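Section 4: Setting up the table and the parts bin

4.1 Before you start

Read this section through once before moving any furniture. It covers the table, the grey metal bin and the coloured bars supplied in the Brimus sorting set. Wall storage and the spare bar rack are covered in Section 6.

You will need:
a tape measure
a spirit level
a soft, dry cloth
masking tape
the bar list from the front pocket of the set

Two people are needed for steps 3 and 7.

4.2 Placing the table

1. Choose a spot on level flooring. Short-pile carpet is suitable. On deep-pile carpet the legs settle over the first few days, and the level must be checked again at the end of that time.

2. Mark the position of the four legs on the floor with masking tape.

3. Lift the table on to the marks. Do not drag it.

4. Lay the spirit level along the long side of the tabletop, then across the short side. Turn the feet by hand until both readings are true.

5. Press down on each corner in turn. If the table rocks, repeat step 4.

Caution: Do not place folded card or carpet offcuts under the legs. They compress unevenly and the bin will creep towards the low side.

4.3 Placing the bin

6. Wipe the tabletop and the underside of the bin. Grit caught between the two will scratch the wood.

7. Lower the bin on to the table with both long walls held level. Keep fingers clear of the bottom edge.

8. Set the bin square to the table and leave a margin of at least 113 mm on every side.

9. Put a short piece of masking tape on the tabletop at each corner of the bin. If the bin is knocked or taken away for cleaning, it can then be put back in the same place.

Note: The bin has no fixings. Where the table is shared with other work, fit the Clemau corner stops, which are sold separately.

4.4 Loading the bars

10. Check the bars against the list. Set aside any that are bent, burred or chipped.

11. Place the bars in the bin by hand, one at a time. Do not tip them in from the box. Tipped bars mark the floor of the bin and tend to end up on top of one another.

12. Lay the bars flat. None should lean against a wall or stand on end.

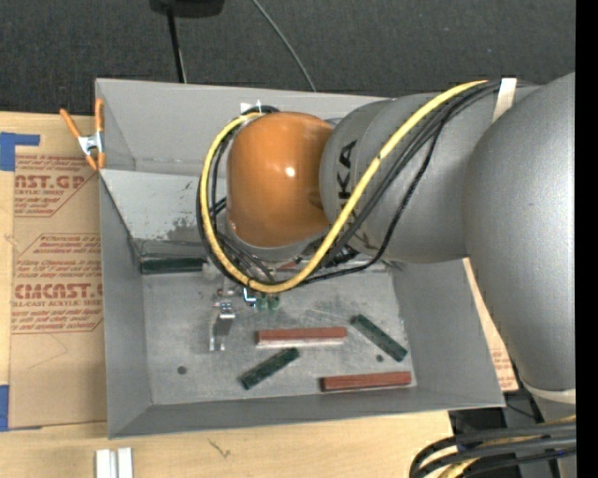 13. Mix the colours. Red and green bars are the same within each size and no colour has a fixed side of the bin. For a first run use a small number of bars and leave plenty of clear floor between them.

14. Add more bars only when the first run has been completed without a jam. The total load must not exceed 20 kg.

Caution: Never reach into the bin while any powered equipment is working over it. Stop the equipment and isolate it first, following the instructions supplied by its maker.

4.5 Clearing a jam

Bars sometimes wedge in a corner, usually when the bin has been overfilled.

15. Stop all work at the table and isolate any powered equipment.

16. Lift out the loose bars before touching the wedged one.

17. Slide the wedged bar along the wall, away from the corner, and lift it by its middle. Do not lever it out with a screwdriver.

18. Check the bar for burrs. If it is sound, return it to the bin.

4.6 Care

Empty the bin once a week and brush out dust and flakes of paint. Wipe the inside with a dry cloth. Water left in the corners will cause rust, so a damp cloth should be used only for stubborn marks and the surface dried straight afterwards.

Oil the tabletop twice a year. Monari clear oil, order code 416, is suitable. Take the bin off the table first and allow the oil to dry overnight before putting it back.

Replace bars when the colour has worn through at the ends. Worn bars may be kept as spares for training but should be stored apart from the main set.

Continue with Section 5, Sorting by colour and length.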